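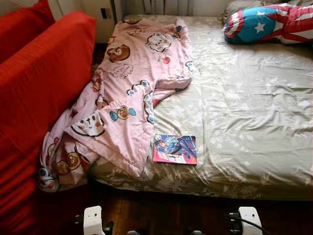 Slide 1. Hi everybody, thanks for coming, and thanks to the Pleditz home group for letting me talk about beds for 14 minutes (I could do 40, easily!).

Start with the show of hands – who made their bed this morning? Wait for the laughs. Then confess that I skipped mine.

Slide 2. Fitted sheets. I love a leafy print on beige, it goes with everything and it's kind to crumbs. But long creases running toward a corner drive me nuts! Pull from the foot end, both hands, then tuck the side. Mention the Dakach sheet I bought in December that was too big for my mattress and wandered all night.

Slide 3. Kids' blankets. Bears, cats, monkeys, little hearts, all on pink – you can't fight a blanket like that, and I wouldn't want to. Shake it, fold it in half the long way, lay it across the foot of the bed. Done. If one end has slid down to the floor, pick that end up first or you'll step on it (ask my left knee).

Slide 4. Comics in bed. I'm for it! Just give them a spot before you shake anything out. Ours go in a shoebox on the Kaewmanee shelf. Tell the story of the one I put through the wash, 109 pages of gray mush in the filter.

Pause here for water. Questions if we're ahead of time, otherwise go straight to pillows.

Slide 5. Pillows – pass the two samples around, front row first, and get them back before the break.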